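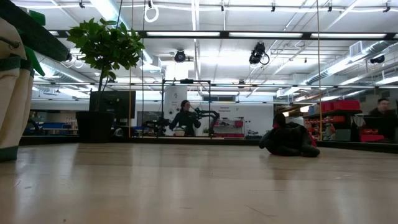 Madmont looks after robot cells that other people have already bought. We don't sell arms, we don't take a cut from anyone who does, and we are suspicious of most of what gets written about them, including by firms like ours. The cell we know best is the one we call Lolia: a black metal frame, a black jointed arm, and enough room for a person to stand inside among the hardware, with three black cameras hanging from the ceiling over the floor. The brochure for a cell like this will talk about uptime. It won't mention how much of the work is someone standing in there with their arms out in front of them.

Concetta Sala started the company after 37 months of fixing installations signed off as finished. Remo Mancuso joined her in December of that year, mainly to argue. He still does the first visit on most jobs, and his reports are short. One read, in full, "Base bolts loose. Everything else you told me is a result of that."

What we do on Lolia is what we do anywhere. Power off and locked before anybody steps inside the frame. Check the base, then the cables, then the joints from the bottom up. Compare the arm's home position with the one written down last time, on paper, by a person. Then the cameras, which get knocked out of line more often than customers believe. Software comes last. Plenty of callers want us to start there, and we charge them the same either way.

We have been offered predictive maintenance packages more than once. We ran one, Dindex, on Lolia for 70 days. It raised 35 warnings. Remo checked each of them and found one worn cable, which he had already put on his list. Maybe the next version will do better. We'll look at it if they send it.

Our service log on the cell has 856 entries, and customers are welcome to read it before they sign anything. Some entries are embarrassing. There's a whole page on a Bellini connector that we replaced twice before finding the bent pin on the other side.

We don't offer a round-the-clock hotline. Call during working hours and you'll get Concetta or Remo.

Page last changed 2020-08-26.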